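Ticket 63: Wrist view check before simulated tabletop runs
Status: Open, waiting for review
Project: Clilinthorpe
Reported by: Nour Harb
Assigned to: Issa Sleiman
Opened: 18 May 2022

Problem

Our working rule 2 says that the operator must confirm the start pose from the wrist view before the first closing of the gripper. In run 43 this confirmation is missing in the log. The gripper received the close command directly after the scene was loaded.

Log

Nour Harb: I repeated the loading with the same settings and the close command was again accepted without confirmation. I did not change any file.

Issa Sleiman: Thank you, I can reproduce it. The check is present in the start script, but it is skipped when the scene is loaded from a saved state. In my opinion the rule is also not written clearly. It says "objects visible", and does not say what to do with an object which is only partly inside the view.

Floor Michiels: At Covanside we had the same discussion. We decided that a partly visible object counts as unknown, and the arm must move back until it is seen completely. I propose to take the same text here.

Nour Harb: I agree. In the attached view the orange and black object at the right and the green one at the lower left would both be unknown, so the operator should not confirm.

Issa Sleiman: Script is corrected on my branch. Please do not start new runs from saved states until Engelbert Gisler has approved it.

Engelbert Gisler: I will review it. Please add also to the rule that the table edge must be noted when it is in the view, because a part dropped there will be lost for the run.

Still to do: new text for rule 2 (Floor), test with saved state (Nour).

Attachment 1: Wrist view, simulation
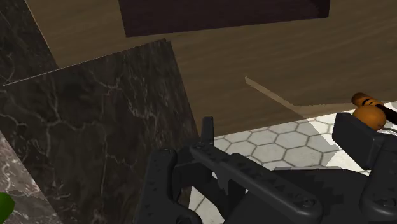 Page last changed: June 2022, by Issa Sleiman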